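Wear and Water Resistance in Low-Cost School Backpacks

Samina Gilani, Shahzad Ghauri, Mairéad Brophy
Supervisor: Visitación Lozano

1. Background

Children's backpacks are usually replaced when the base wears through or the zipper fails. Families at Kiani Primary reported both faults in a survey we ran in June, which drew 211 replies. Base wear was the most common complaint, followed by zipper failure and leaking seams. Few replies mentioned the straps.

2. Scope

The study compared two uncoated woven fabrics with one coated fabric, Draltex. Only flat fabric samples were tested. Printed panels were left out of the abrasion series, as ink changes the surface friction and we had no means of correcting for it.

Bags made for younger children often carry one large printed figure that runs from the main body onto the front pocket. The dinosaur on the teal bag follows this layout, with its legs and feet continuing across the pocket. A print of this kind has to be aligned over a seam, which limits where a maker can add reinforcement.
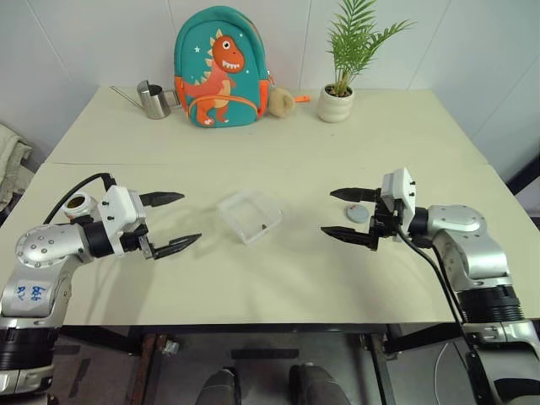
3. Method

Samples were cut along the warp and conditioned overnight in the textile lab. Each was rubbed against a standard wool abradant for 900 cycles under constant load, then weighed. Water resistance was measured on fresh samples with a spray held 40 cm above the fabric. Seven samples of each fabric were used per test.

4. Results

Draltex lost the least mass and passed the spray test in all cases. The heavier uncoated fabric had similar abrasion loss but wetted through. The lighter one failed both tests. Scatter within each group was small except for one Draltex sample, which had a crease and was retained in the data.

5. Limitations

Stitching, zippers and aging under sunlight were not tested. Rafia Qureshi has agreed to repeat the spray test on sewn seams next term.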